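3. Materials and Household Survey

3.1 Play Items Recorded in the Home

The survey form grouped play items by material, by age of the intended user and by the place where they were kept. Wooden puzzle boards were entered as a separate class from loose blocks.

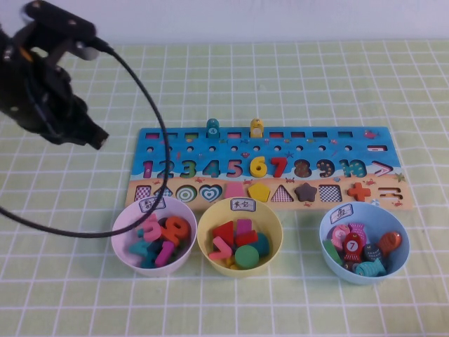
Figure 4. A wooden puzzle board with a painted sea and beach, on a table with a checked cloth.

3.2 Sample and Procedure

Families were recruited through child care centers in Gresari and Laryea. A total of 826 households returned the first form in September. Each household received the same form again after three months and was asked to list any item that had been bought, given away or thrown out in that time.

Items passed on to another family were coded as transfers – a class that earlier surveys had merged with disposal. Where a parent could not recall how an item had left the home, the entry was coded as unknown and kept in the totals.

3.3 Limits of the Data

The forms were completed by one adult per household, and items kept at the homes of relatives were not recorded. Toys bought before 2000 were often listed without a year of purchase. These entries were left out of the age tables but remain in the counts by material.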